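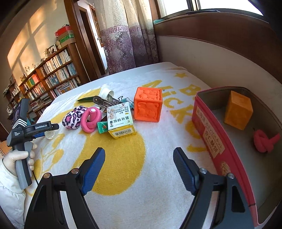 Sorting small mixed items from a child's bedroom: one box or several?

Posted in Household and Storage by Nazmiye Dağdelen

I would be grateful for guidance on the sorting of small articles from a child's bedroom. The room is on the upper floor of a house built in 1934, with one shallow closet and no shelving. Over the past month I have been emptying drawers onto the bed, on top of a towel, and dealing with whatever comes out before the bed is needed in the evening.

The larger things present no difficulty. The trouble lies with the remainder, of which the present batch is typical: a plush ball in pink and purple leopard print, a pink plastic toy with a ring and a knob, a big orange rubber cube with animals on its sides, a white plastic cup, a binder clip, a small glass bottle, a green plastic leaf that belongs to nothing I can identify, and a box of zinc oxide ointment. I also have a red tin box, which I had intended to use for all of it. The cube is clearly too large to share a tin with anything else.

My questions are as follows. Should articles of this kind be kept together in one container until homes are found for them, or divided at once? Is there an accepted practice for medicines found among toys? Finally, should a part such as the leaf be retained, and for how long? The child is three years old.

Posted by Skustammont Household Desk

Thank you for your inquiry. We recommend that the articles be divided at once, before any container is chosen. Three groups are sufficient for most bedrooms: articles the child may reach freely, articles for adult use, and articles awaiting a decision.

The plush ball and the cube belong in the first group and may be kept in an open basket at floor level. The pink toy may join them once it has been checked for cracks and small detachable parts. The cup should be washed and returned to the kitchen unless it is used in play.

The ointment, the binder clip and the glass bottle belong in the second group and should leave the room on the same day. The same applies to any cutting or gripping tool used during the work – such tools are frequently set down among the toys and packed away with them. Please check the expiration date on the ointment. If it is still current, store it in its own box, with the printed instructions, in a high or locked cabinet. If it has expired, or the date cannot be read, ask a pharmacy about disposal. A glass bottle without a label should be treated as unknown, and its contents, if any, should not be reused.

The tin is suitable for the third group, provided it is kept on a surface the child cannot reach. We advise a fixed date for review. Parts which have not been matched by that date may be discarded.

Members may also wish to consult the thread "Loose Parts and Where They Go," which currently has 63 replies.

Posted by Gokis

I use one tin for everything and have never had a problem. Leaf probably came off a toy vegetable or a plastic plant. Keep it till spring.

Posted by Ranasinghe

With respect to the previous reply, a single tin is not advisable in a household with a child of three, particularly where a binder clip is concerned. I would otherwise support the first answer, with one addition. Before discarding the leaf, look underneath and behind the furniture in that room. When we cleared a similar bedroom in Brerkudby, most of the unmatched pieces were reunited with their toys after the bed was moved – the work took one morning.

I would also suggest keeping the towel in use. The corners can be lifted and the whole batch carried to a table if the bed is required before the sorting is finished. Any glass should be removed first.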